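Print this page | E-mail this page

Trikar Bench System: Set-up and Operation Guide
Section 22. Food Assembly Task (Sandwich)

22.1 Purpose of this section

This section explains how to prepare the Trikar bench for the sandwich assembly task and how to record the result. It applies to single-arm benches running the Prirkholm task package. Benches with two arms are covered in the Herholm supplement.

The sandwich task is part of the household chores group. It was chosen to help operators judge whether an arm can do simple kitchen work without a person stepping in. Passing the task does not mean that the bench is fit to prepare food for people to eat. See 22.6 before drawing any conclusion from the results.

22.2 Before you begin

Read Section 2 (General Safety) in full. The task must be run by an operator who has completed bench training.

CAUTION: Keep hands, sleeves and lanyards outside the reach of the arm at all times when power is on. Use the stop button, not the software menu, if the arm moves in a way you do not expect.

CAUTION: Use artificial food only. Real food leaves grease on the finger pads and may enter the wrist joint. Damage caused by real food is not covered under the service agreement.

22.3 Laying out the table

1. Move the arm to its park position and confirm that the gripper is open and empty.

2. Wipe the table with a dry cloth. Do not use spray cleaner on the work surface while the camera is running.

3. Place the pink plate at the center of the work area.

4. Place one clear tray to the left of the plate and one to the right, in line with it. The trays must not touch the plate.

5. Lay one slice of bread flat on the plate. A small offset from the center of the plate is acceptable.

6. Put the lettuce and the bacon in the left tray, toward its left side. Both pieces should lean so that part of each stands above or outside the tray rim.

7. Put the cheese, the ham and the second slice of bread in the right tray. Stand the pieces upright. The bread goes in the right half of the tray.

8. Clear everything else from the near part of the table.

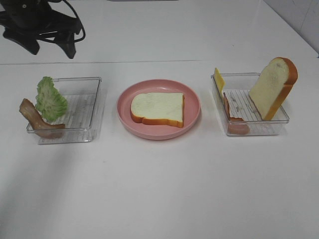

Figure 22-1. Starting layout for the sandwich task, with the gripper above the table.

NOTE: Pieces do not need to be set at the same angle every time. Small changes in position are part of the test. If a piece falls flat before the run starts, stand it up again.

22.4 Running the task

1. Select Household, then Sandwich, from the task list. The task code is 1587.

2. Check the live view. The plate and both trays must be fully visible.

3. Press Start and step back behind the floor line.

4. Allow the arm to work without help. The fillings may be placed in any order. The second slice of bread must be placed last.

5. When the arm returns to park, press Stop and wait for the status light to turn off.

Do not touch the trays during a run. If a piece leaves the table, end the run and record it as incomplete.

22.5 Recording the result

Enter one of the following in the run log:

Complete: all fillings are between the two slices and the stack stands without support.

Partial: the stack was closed, but one or more fillings are missing or hang clear of the plate.

Incomplete: the stack was not closed, or the operator stopped the run.

A full set is 28 runs. Sets with fewer runs may be kept for local use but should not be sent to Barros for review.

22.6 What the results do and do not show

Thin, soft pieces remain difficult for most grippers. A slice standing on edge can be pinched from above, while the same slice lying flat often cannot. For this reason the starting layout is easier than a normal kitchen counter, where food is stacked, wrapped or stuck together.

A bench with a high score has shown that it can pick up known pieces from known trays and stack them on a plate. It has not shown that it can open a package, spread butter, notice spoiled food or clean up afterward. Operators are asked to use this wording when sharing results with visitors or buyers. At present, household use without supervision is not supported.

Filed under: Guides and Manuals > Bench Tasks > Household

Related sections
Section 2. General Safety
Section 21. Table Wiping Task
Section 23. Cup and Saucer Task
Herholm Supplement: Two-Arm Benches
Care and Replacement of Finger Pads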